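Home Features Homes Food Garden Subscribe

The joy of a proper tablecloth

Checks are back on the table, and I couldn't be happier about it!

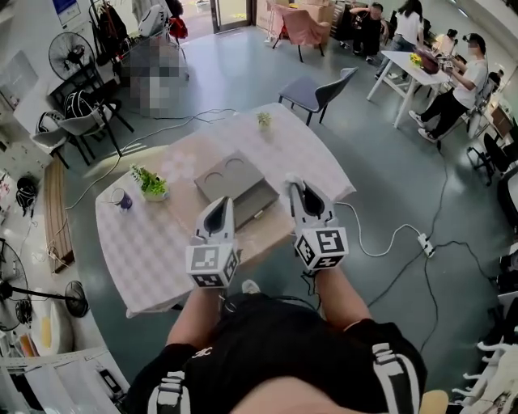
Rocío Benítez has been selling table linen in Postham for 12 years, and she still lights up when someone asks for pink gingham. "People think it's only for picnics," she says. "Put one plant on it and a mug of coffee and the whole room cheers up." She's right. Pink and white goes with nearly everything green, so a little pot from the windowsill will do (two, if you've the space), and it's kind to plain white china as well.

Her shop, Clutitz, sold almost 3,000 cloths last year, a good many of them checked. Iker Calvo, who hems them upstairs, likes a generous drop at the sides. I like mine barely ironed, with the fold lines showing. The new colours come in June, and I've already got my eye on the mustard.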